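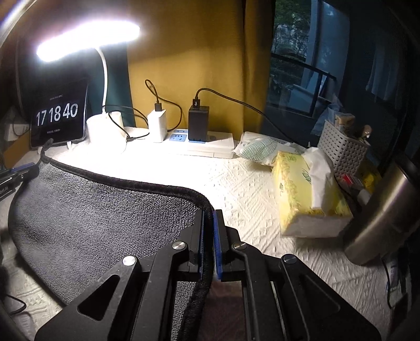

Hand-held gripper near sockets and cables – what rules do you follow?

Posted Wed 26 April by Seletti

I'm doing mat-folding takes at a desk with a lamp, a power strip and far too many leads. Do I have to strip it all out first? Our notes only say "keep it tidy".

Boateng

I'd leave the lamp and tablet, they're fine as clutter. My own rule is that no lead crosses the path of the jaws, and anything live stays at the back. Grip the mat by its bound edge and go slowly!
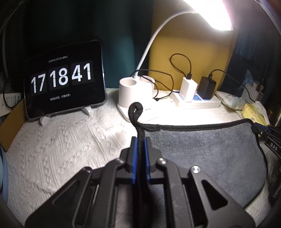

Clunomgate

Agree with most of that, but watch the cords. Black cord, black edging, black cables – easy to grab the wrong one. We write down which cord is allowed before each session, and a take stops if the pads close on anything else. We binned 12 takes in January over that.

Terbridge

just unplug everything, works for me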